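Product development meeting, fragrance and body care - April session
Started 9:30. Place: Serncombe office, ground floor.

## 1. Notes from last session

Accepted with one change: the alcohol grade listed for the Cullham body mist was wrong and now reads as per the supplier's sheet.

## 2. Cullham eau de parfum, stability

The 13-week oven test is complete. Color moved slightly toward yellow in the clear glass, within the limit. No haze or sediment. The top note is weaker than in the control kept in the dark, and the evaluation panel put this down to the citrus part of the formula. Options discussed:

- add a UV filter at the level used in the body mist
- move to tinted glass
- accept the drift and shorten the period after opening

Tinted glass was ruled out on cost. The lab will run the UV filter version against the present one, same oven, same fill level. 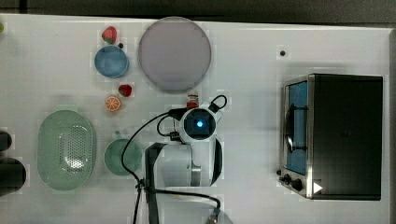 *Tabletop with toy strawberries, an orange slice and a colander.*

## 3. Fill weights and pump

Line trial at Ngcobo ran 300 bottles. Two were rejected for crimp height; the rest passed the leak test lying flat. The pump primes more slowly than the previous one - this was raised by the panel as well as by the line. Ngcobo will send the pump maker's drawing for the dip tube. If the tube is short, the length gets corrected before the next trial and the trial is repeated in full.

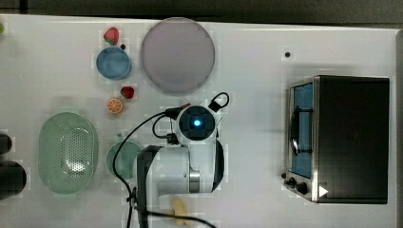 The carton insert also needs work. At present the bottle moves when the carton is turned over, and the cap leaves a mark on the inside of the lid. Packaging to supply a deeper insert in the same board. No change to the outside size of the carton, as the shipping case has already been ordered.

## 4. Humwood hand cream

Scent level was discussed at length. The current dose reads well in the jar and poorly on skin after an hour. A higher dose would bring one more allergen over the labeling threshold, and the back label has no room for another line at the present type size. Agreed to keep the dose and test a heavier base note in its place.

Viscosity on batch 423 was low at the second check. The batch was cooled faster than the method states. It stays on hold until the third check and will not be used for samples.

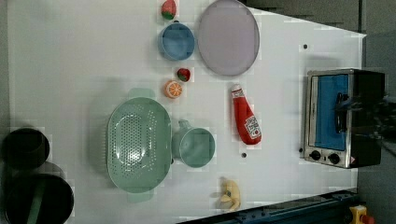 **Minutes taken by:** Technical Secretary, Product Development

## 5. Label copy

"Long-lasting" is removed from the Cullham front label until there is wear data to support it. "Fresh" may stay. The word "pure" is removed from Humwood on all panels, including the web page. Regulatory asked that copy be sent to them before layout - the last two labels arrived already set, and both had to be redone.

Ingredient list order for the body mist was checked against the formula and is correct.

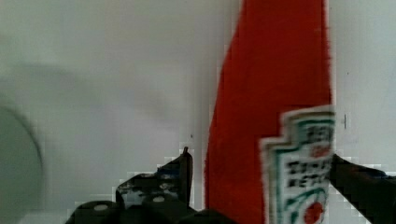
The French and Spanish text is still with the translator. Layout can begin on the English panel only.

## 6. Actions

| Action | Owner | Due |
|---|---|---|
| UV filter comparison, Cullham | Lab | Next session |
| Dip tube drawing | Ngcobo | Before next trial |
| Deeper carton insert | Packaging | Next session |
| Base note test, Humwood | Lab | Open |
| Third viscosity check, batch 423 | Quality | Next session |
| Revised front label copy | Marketing | Before layout |

## 7. Other business

The retained sample cabinet is full. Quality will list samples past their keep date and circulate the list before anything is thrown out.

Closed 11:10.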